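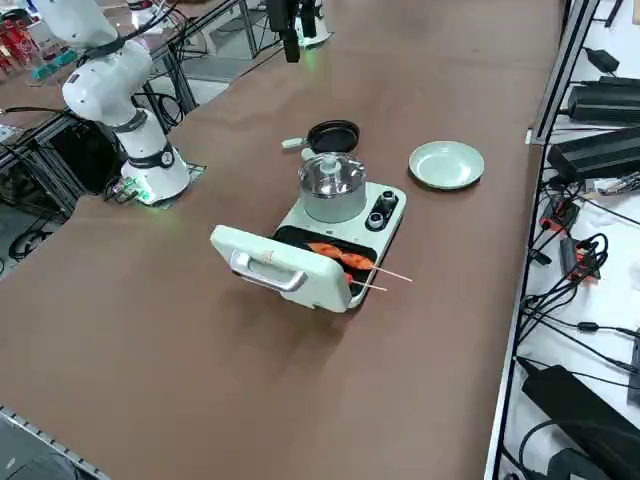
Figure 9.1 Two robot arms and a mint-green breakfast appliance on a long table

Chapter 9
Dividends and the Price of a Share

In the previous chapter we looked at how a company raises money by selling new shares. Now we turn to the opposite movement, when money goes back from the company to its shareholders. The most common form is the cash dividend, and it is the subject of this chapter.

After reading the chapter you should be able to explain the four dates of a dividend, to calculate a dividend yield, and to say why the price of a share usually falls on the ex-dividend date. You will need a calculator for the exercises at the end, but the mathematics is simple.

9.1 Why companies pay

A company that makes a profit has a choice. It can keep the money and use it for new projects, or it can pay a part of it to the owners. Young companies often pay nothing for many years. Older companies, with steady sales and few new plans, tend to pay regularly, and their shareholders come to expect it. If the dividend is then reduced, the market may take this as bad news, even when the managers have a good reason for it. 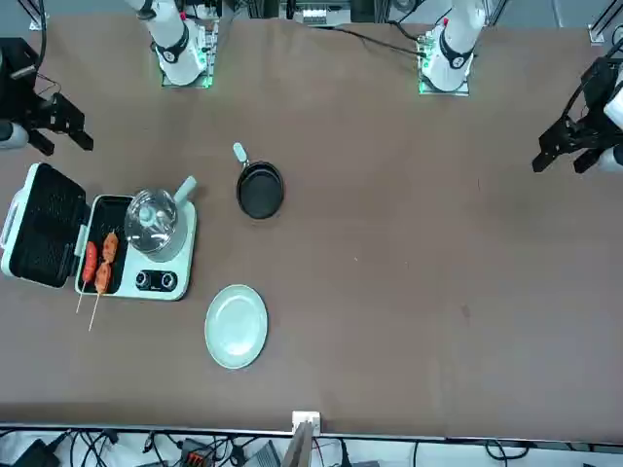
9.2 The four dates

Let us follow one payment by Skadik, a maker of household goods. On the declaration date, 25th February, the board announces a dividend of $2 per share. The announcement also names the record date, when the company checks its list of shareholders, and the payment date, when the cash is sent. The fourth date is the ex-dividend date – from this day on, a buyer of the share does not receive the coming dividend. Students often confuse it with the record date, so please read the definitions in the margin twice.

Golshifteh Zamani bought her Skadik shares one day before the ex-dividend date. Tetsuya Murakami bought his on the date itself. She receives the dividend and he does not, but he may well have paid a lower price.

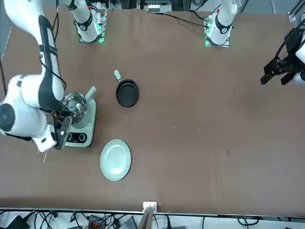
How much lower should this price be? Suppose that the share closed at $30 on the last day before it went ex-dividend. If nothing else changes, and if we leave taxes aside, we expect it to open near $28, because the buyer no longer gets the $2. In practice the fall is seldom so exact. Other news arrives during the night, and the whole market can move up or down.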